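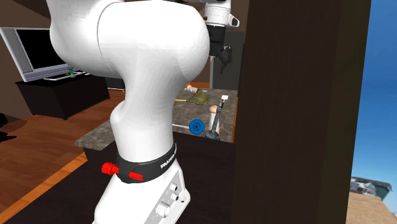 Kitchen cell in the simulator, arm at start pose, view from in front of the base.

Teleoperation checklist – kitchen cell, Noltulside
Filled in by: Gøran Solheim
Second reader: Thabiso Mathebula
Used before each block of demonstrations, Tuesday block included

1. Scene loads without errors
OK. Loading is slow the first time after a restart. Please wait until the counter and all objects are there before you touch the hand controller.

2. Arm is at start pose, gripper over the counter
OK. The gripper must hang above the countertop and point down. If it starts in another place, reload the scene. Do not drive it back by hand, the recorder saves this movement as part of the task.

3. Objects are on the counter and not sunk in the stone
OK with comment. The folded green cloth is toward the back and the blue round piece toward the front right. I had one load last week where the cloth was half inside the surface. I reloaded and it was good again.

4. Thin objects can be seen by the operator
Comment. The white strip next to the blue piece is difficult to see against the mottled stone. Two of our new operators did not know it was an object. Tell them before they start.

5. Upright objects on the right side
Comment. The small figurine and the dark standing stick are close together. When the operator goes for one, he easily pushes the other. I ask that the approach is made from above and slowly. A demonstration where the wrong object falls must be marked as failed, also when the task itself was completed.

6. Operator view
Not OK. From this camera the arm hides a part of the counter, and the pillar hides more of it on the right. It is acceptable for checking the scene but not for driving. Use the second view from Derell's setup file. Zhenhua Kang has the file if it is missing on your machine.

7. Hand controller zeroed
OK. Put the controller flat on the desk, hold the side button, wait for the tone. If the gripper drifts after this, do it once more. Drift of the third kind (see Trelus notes) is a cable problem and you should stop.

8. Dead-man switch
OK. Tested three times. Release must stop the arm at once. The stop delay limit is 250 ms and I measured 149 ms as the worst one. Yes, it is a simulated arm and no person can be hurt, but the same operators will move to the real cell in December and the habit must be correct from now.

9. Speed limit
Changed. It was on 100 percent after the update. I put it back to 88, as Ottar Sjögren asked. With the full speed the operators make large movements and later the robot learns these too.

10. Recording
OK. Start recording first, then press the switch, then move. At the end: open the gripper, lift it clear of all objects, release, stop recording. One demonstration takes about 900 steps. If yours is much longer, you probably waited with the recording on. Delete it and make a new one.

11. Naming and notes
Not OK. Several files have no operator initials. Graham Ackroyd will correct the old ones. For new files, write the initials before you leave the desk.

Remarks
Points 6 and 11 stay open. The block can start with point 6 open if the second view is in use – write this in the log. Núñez task list is not changed.

Comment from T. Mathebula: Read and agreed. For point 5, can we move the figurine a little to the left in the next version of the scene? I lost four good demonstrations because of it.

Reply G. Solheim: I will ask. Until then please keep the positions as they are, or the old and new recordings can not be compared.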